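From: Joris Willems
To: foltness-house list
Subject: Re: plastic wrap, again

On an evening in May, the Stalteo desk wrote:
> The shelving from Van Hecke is up. Please would whoever unpacked it
> deal with the plastic. There are 6 bags of it by the back door and
> the recycling people won't take it mixed with cardboard.
> Also, do we want to keep any?

Yes, we want to keep some. I have moved house 2 times with the Tidimholm plates and I know what bubble wrap costs when you need it at nine in the evening.

My proposal is that the big clean sheets get folded and go on top of the closet. Anything with tape on it goes out. Anything smaller than a dish towel goes out too, however fond of it you've become.
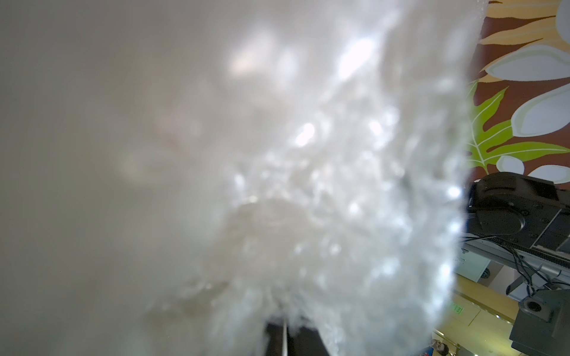 Folding is the hard part. Thin plastic has no interest in corners, and two people pulling at opposite ends mostly produces a longer argument. I lay a sheet on the floor, press the air out with my forearms and roll it up like a sleeping bag. Skip that and you get a big milky crumple, glinting in every crease and blocking half the view of the wall with the orange leaves and blue petals, which I paid for and would like to look at.

The cardboard is flattened and behind the door. I did not do the bags – my back has opinions.

Joris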